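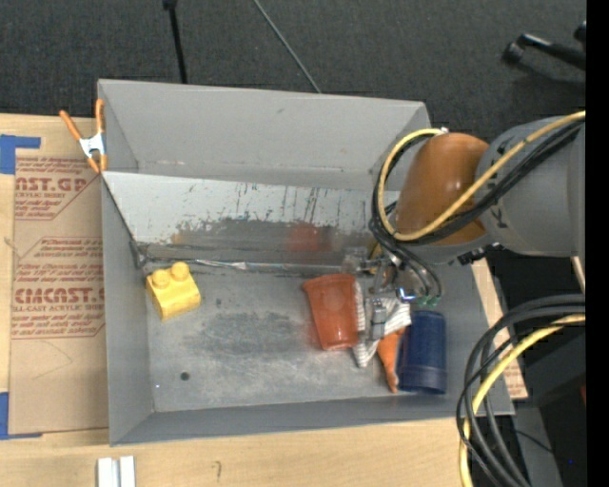
## Part 3: Setting up your worm bin (the Kelau two-tray kind)

OK, so you've read parts 1 and 2, you've picked a spot for the bin, and your worms are in the mail. Try to get all of this done a week before they show up. I didn't the first time, and I had a bag of very unhappy worms sitting in my garage over a long weekend while I tore up newspaper like a crazy person!

I'm writing this for the Kelau because it's the one I've had the longest. If you have the Riis, the steps are the same up to step 5, but the drain tap is on the other end and the lid clips go on last.

**What I use**

- Both trays, the base and the lid
- A brick of coconut fiber (the Gitley one weighs 700 grams and fills a tray nicely)
- Newspaper, black and white pages only
- Two handfuls of garden soil
- A bucket and a kitchen scale

**Steps**

1. Screw the tap into the base, with the rubber washer on the *inside*. I had it on the outside for a whole summer and wondered why the floor was sticky. Hand tight is plenty.

2. Pour a little water into the base and leave it for an hour. If you see a drip, back the tap off and seat the washer again.

3. Put the fiber brick in your bucket with 2000 ml of warm water. It swells up a lot more than you'd think, so use a big bucket (mine went over the sides). Give it twenty minutes and break up any lumps with your fingers.

4. Squeeze a handful. You want a drop or two to come out between your fingers. If it runs down your wrist, mix in dry newspaper until it stops.

5. Line the bottom tray with one flat sheet of newspaper, then fill it two thirds full with the fiber. Mix in your garden soil. It gives the worms some grit to help them grind up their food.

6. Put the lid on and leave everything alone for a week. Keep the second tray in a closet for now. You won't need it until the first one is nearly full, which took mine until October.

> **Note:** The little booklet that comes in the box says to add food on day one. I don't. Mine got moldy before the worms ever arrived, and I had to start over.

**When the worms come**

7. Weigh them, if you're curious like me. My last order was sold as a pound and came out at 359 grams. I wrote to Nastside, where I'd bought them, and they sent the rest without any fuss.

8. Tip them on top of the bedding in a loose pile and leave the lid off under a bright lamp. They hate light and will dig themselves down within the hour. Pick out any that haven't moved by bedtime.

9. Lid on, lamp still on for the first two nights. New worms like to wander, and the light keeps them home.

10. Feed them on day three, one small handful of soft scraps tucked into a corner. Banana peel is a huge hit here, and so is old lettuce. Cover it with bedding.

> **Caution:** No citrus, onions, meat or anything salty. And please don't keep the bin in full sun. Worms cook fast in a plastic box, and the smell is something else.

> **Caution:** Open the tap over a jar every Sunday, even if you think there's nothing in there. When the base fills up, the bottom tray gets soggy and the worms start climbing the walls.

If the bedding smells sour in the first two weeks, stop feeding, fluff it up with a hand fork and add a good layer of dry newspaper. Part 4 covers fruit flies and when to add the second tray.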